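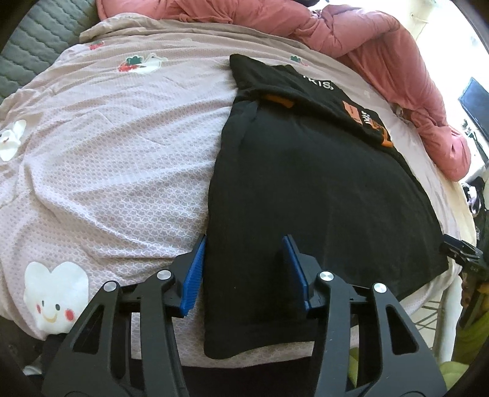

Schwarzes T-Shirt, längs gefaltet, davor der offene Greifer mit den blauen Fingerpads.

Artikel drucken | Per E-Mail versenden

Das Modell ist nicht das Problem
Ein Zwischenruf von Anju Kaushik

Wieder eine Woche, in der alle über Modelle reden. Größer, neuer, mehr Parameter. Und ich sitze hier und streite mit einem Zeitstempel.

Meine These, kurz, weil ich gleich weiter muss: Beim Wäschefalten scheitern wir an der Software drumherum. Am Werkzeug. Logger, Kalibrierung, Abspieler, Versionsverwaltung für Daten. Alles, wofür es keine Vorträge gibt und keine Fördermittel.

Schwarzer Stoff auf hellem Laken, das klingt erst mal dankbar. Kontrast satt. Die Segmentierung freut sich, zieht eine schöne Kante außen rum und meldet: ein Objekt. Danke. Wo die obere Lage aufhört und die untere anfängt, weiß sie damit noch lange nicht. Schwarz auf schwarz, flache Knitter, dazu ein Aufdruck, der in der Falte verschwindet und als halbes Wort wieder rauskommt. Unser alter Detektor bei Condell hat solche Buchstaben gern für eine eigene Kante gehalten. Dann wurde gegriffen, wo es nichts zu greifen gab.

Und das Laken erst. Enten, Erdbeeren, ein Herz mit Gesicht. Wer sein Netz nur auf grauen Tischen trainiert hat, lernt da sehr schnell Demut. Ich finde, genau auf solchen Betten muss gearbeitet werden – die Wohnungen da draußen haben keine grauen Tische.

Zurück zum Werkzeug. Im December-Lauf, pardon, Dezember, hatten wir 2146 Faltversuche im Bestand. Klingt ordentlich. Dann hat Sharada Kulkarni die Abspielsoftware neu geschrieben, die Kamerabild und Fingeröffnung nebeneinander zeigt, und nach einem Nachmittag war klar: Bei 79 Versuchen lief die Öffnungsweite dem Bild hinterher. Nicht viel. Aber der Regler lernt eben auch das. Er lernt, zu spät zuzumachen, und zwar zuverlässig.

Die 79 hätte mit dem alten Viewer keiner gefunden. Der konnte nur Bild, oder nur Kurve. Beides gleichzeitig: stürzte ab. Zwei Jahre lang galt das als lästig, mehr nicht. Es gab ja ein neues Modell zu trainieren.

Gegenargument, höre ich oft, zuletzt aus der Planungsgruppe bei Jomico: Genug Daten bügeln solche Fehler glatt. Kann sein. Bei zufälligen Fehlern, ja. Ein Versatz ist aber nicht zufällig, der zeigt immer in dieselbe Richtung. Mehr davon macht die Sache nur sicherer falsch. Und wer den Versatz nicht misst, kann auch nicht sagen, wieviel davon er hat.

Zweites Gegenargument: Das Planen. Man brauche ein richtiges Stoffmodell, Physik, Lagen, Reibung. Ich mag Physik. Aber ich habe einen Planer gesehen, Weerakoon hieß das Paket, der für einen einzigen Zug am Saum rund 20 Sekunden gerechnet hat. Am Ende kam ein sehr schöner Griffpunkt heraus, im falschen Koordinatensystem, weil jemand die Kalibrierdatei vom Vortag geladen hatte. Keine Warnung, nichts. Die Datei hieß genauso wie die neue. Da hilft keine Reibung.

Was ich will, ist langweilig. Jede Aufnahme trägt ihre Kalibrierung mit sich, fest verbunden, nicht als Datei nebenan. Jeder Zeitstempel aus einer Uhr. Zwei Greifer, eine Uhr, bitte. Ein Abspieler, der in unter einer Minute offen ist, sonst schaut niemand rein. Und eine Stelle im Team, die das pflegt und dafür auch befördert wird.

Zukulitz macht es halbwegs richtig, deren Logger verweigert den Start wenn die Kalibrierung fehlt. Nervt. Ich habe geflucht. Inzwischen will ich ihn auch für unsere Aufnahmen, Antrag liegt seit Version 21 unseres Aufnahmeskripts im Tracker, unbeantwortet. Wer dort Rechte hat: bitte mal draufschauen, ich muss jetzt in die nächste Sitzung. Thema ist das neue Modell.

Artikel drucken | Per E-Mail versenden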